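A Dropped Tube Is a Safety Event

By Yoon-hee Lim
January 19, 2025

The incident report from Melby fits on one page. A two-arm bench cell lost its grip on a test tube during a transfer, the tube broke on the rim of a beaker, and the arm continued its program with nothing in its fingers. It ran 13 more steps before an operator pressed stop. The report classes this as a "consumable loss." I think that class is wrong, and I think the habit behind it is common.

The gripper reported "closed" throughout. Its controller compares commanded width with measured width and accepts anything inside a tolerance band. The band had been widened in May to stop nuisance faults on thin glass. After the change, a closed gripper with a tube and a closed gripper without one returned the same status. The log therefore contains no error at all. 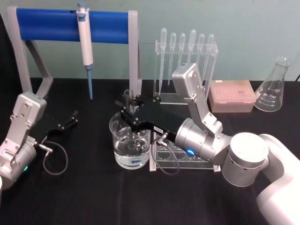

Bench transfer with two arms. The right gripper holds a test tube upright over a beaker of water.

Gun-woo Na, who reviewed the log for Clirkinel, argues that the fix is a force threshold. He is partly right. Finger force would have caught the empty grip. It would not have caught a tube that slipped 5 mm and stayed in the fingers, and a slip of that size is enough to put the bottom of the tube into the glass below. Two parallel fingers on a smooth cylinder resist rotation and axial slip only by friction. Force confirms contact. It says little about pose.

The usual objection is rate. The cell had logged 2000 transfers with three drops, and the other two broke nothing. But those trials used water. The same program is meant to run with reagents, and a cell that cannot tell whether it is holding a tube cannot tell whether it has spilled one.

My position is that any unverified grasp over an open vessel should halt both arms, and that a drop should be filed as a safety event whatever the liquid. Arango's draft procedure for shared benches already requires the halt. It leaves the tolerance band to the integrator, with no record of changes required, and I would not sign it in that form.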